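Tillik plaid kitchen cloth: three months of folding, wiping and general abuse
Posted 10/19/24

I bought this in July, when my old dish towels had gotten so thin you could read through them. The Tillik is the big plaid one, dark navy checks with beige and tan in between, and I picked it mostly for the color. I'm not going to pretend I did research! My neighbor Inmaculada Vidal has the Grestilow version in solid gray and she swears by it, but gray shows every splash of tomato sauce and I cook a lot of tomato sauce.

Mine came from Stesach, folded so tightly into its sleeve that the creases stayed in for two washes. I ironed it once (once!) and then gave up on that, so keep in mind that everything below is from the point of view of somebody who doesn't iron.

What it's like to live with

It's a good size. I can lay it out on the table, put a rack of glasses on it and still have room for a cutting board. It dries dishes fine from about the third wash on. Before that it sort of pushed the water around, which annoyed me enough that I nearly sent it back.

Folding is where I have opinions. The fabric has a soft, floppy hand, so it doesn't want to hold a crisp edge. I smooth it from the left, bring the far side over, and by then the right side has wandered off on its own. The checks do help, because you can line up a tan band with a tan band and get it close to square. My table gets strong sun and every wrinkle shows up in that light, so if you're fussy about a neat stack, this may drive you up the wall.
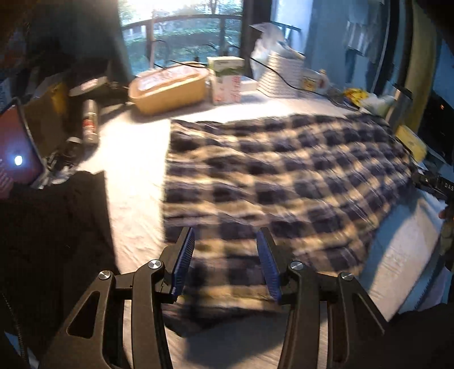 Washing and shrinking

I wash at warm and tumble dry on low. It lost a little length the first time and hasn't changed since, as far as I can tell. The navy is still dark, no bleeding onto the lighter bands, and I did run it with a white pillowcase by mistake, so that was a fair test. There was lint on everything black for the first couple of loads. One corner has a loose thread that I keep meaning to snip.

Stains: coffee came out, turmeric did not. It left a yellow smudge on one of the tan bands, but with this pattern I have to hunt for it.

Compared with the Escobar

I also own two of the Escobar waffle towels and I still grab those first for glasses, they leave less fuzz. For covering dough, lining a tray, or throwing over the table when I'm sorting out groceries, the Tillik wins easily. The waffle ones are just too small for any of that.

Would I buy it again?

Yeah, I would, and probably a second one so there's always one clean. I'd like a hanging loop, please, if anyone from Tillik reads these. I'm giving it four stars out of 5, with the missing star for the loop and those first two washes.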